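Desktop computer case

From Kornbridge Open Encyclopedia, the free reference for home and hobby computing
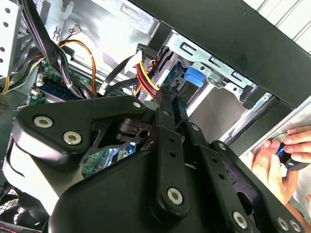 A desktop computer case, also called a chassis or tower, is the enclosure that holds most of the parts of a personal computer. It usually leaves out the monitor, keyboard and mouse. People often treat the case as a plain box, yet it shapes how cool a computer runs, how loud it gets and how easy it is to repair, and its history is full of wonderfully odd ideas!

Layout

Most cases have a frame, a removable side panel, a tray for the main circuit board, and bays or brackets for drives. The power supply sat at the top rear for many years. Later designs often moved it to the bottom, where it can draw in air through its own vent. Cables may run behind the board tray, a small change that made tidy builds possible for ordinary owners.

Sizes

Cases are sold as full tower, mid tower, mini tower and small form factor. The names are loose, and one maker's mid tower can be bigger than another's full tower. What matters more is which board sizes fit. The ATX standard, introduced in 1995, fixed the positions of mounting holes and rear ports, so that a board and a case from different makers could go together. Much of the fun of building a computer at home grew out of that agreement.

Airflow

Air commonly enters at the front and leaves at the back or top. Mesh fronts let in more air than solid ones, and dust filters slow the buildup inside. In Hot Boxes, his lively study of the subject, Ciarán Ó Dálaigh compared 163 cases and found that almost 14 percent had a front panel so closed that the intake fans did very little.

Materials

Steel is the most common material, being cheap, stiff and good at damping noise. Aluminum is lighter and costs more. Side windows are made of acrylic or tempered glass, and some builders have made splendid cases from wood, cardboard and even old radios.

Notable designs

The Beddoe 4 is a favorite among collectors. Its designer, Lenni Ikonen, hung the whole board tray on a hinge so it swung out like a cupboard door. The Pludura line went the other way, with a shell that lifted straight up after a quarter turn of one knob. Early Pludura shells rattled badly, and later ones had rubber strips along 18 contact points.

See also

Computer fan
Power supply unit
Case modding
Flandomitz (case maker)

Last edited November 28, 2022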